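Speaker Notes — Automation in Guest Room Service: What Changes for Staff
Session 3, Tuesday, 2:00 p.m.
Presenter: Rizwan Magsi, Jistcombe Residences

Opening (3 minutes)
Thank the hosts. State the scope: room service work at our Trarkik property, which has 148 rooms and a housekeeping staff of 37. Kitchens and laundry are outside this talk.

Slide 2 — The task
Handling textiles takes up a large share of each shift. Towels, throws and bedding vary in size and weight, and a fringed piece is harder to hold level than a plain one. The robot works with two arms and takes the cloth from both ends.

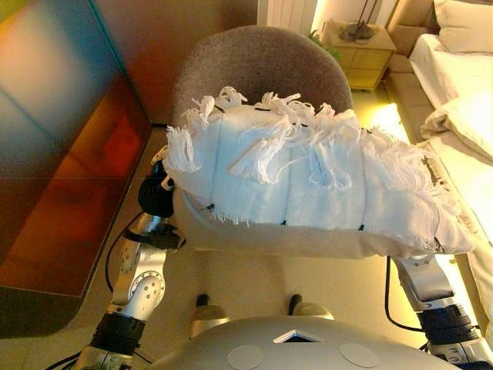 Room attendants now set the order of work, inspect each folded item and decide what goes back to the laundry. Job descriptions were revised in May to reflect this. Pay grades were reviewed at the same time — pause here, as questions are likely.

Slide 3 — Work near the floor
Bending was the most frequent complaint in our staff survey. Of 50 forms issued, 43 were returned. Reaching down in front of and beneath seating was named more often than making beds. Low reaches were therefore assigned to the robot early in the program, with an attendant present in the room. 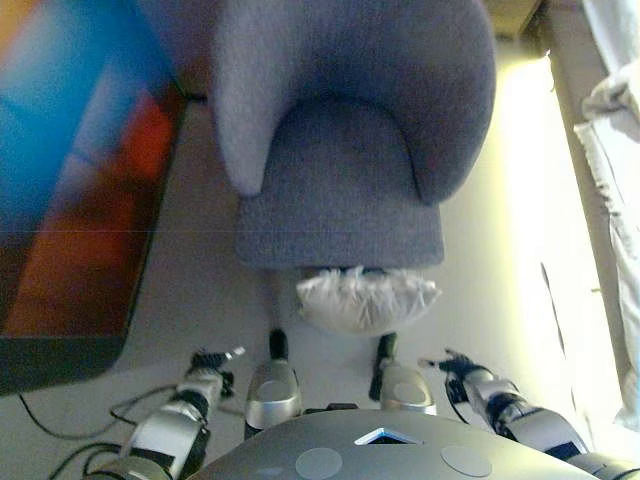
Böttcher objected at the spring staff meeting that fewer low reaches had been traded for more standing and watching, and that watching a machine for a full shift is tiring in its own way. The minutes record general agreement.

Management accepted the point. Supervising periods are now limited in length and alternate with regular room work.

Slide 4 — Open items
Training hours for night staff.
Who signs off on a room when the work is shared.
Nernar agreement: renewal terms, staff consultation clause.

Take questions. Handouts are by the door.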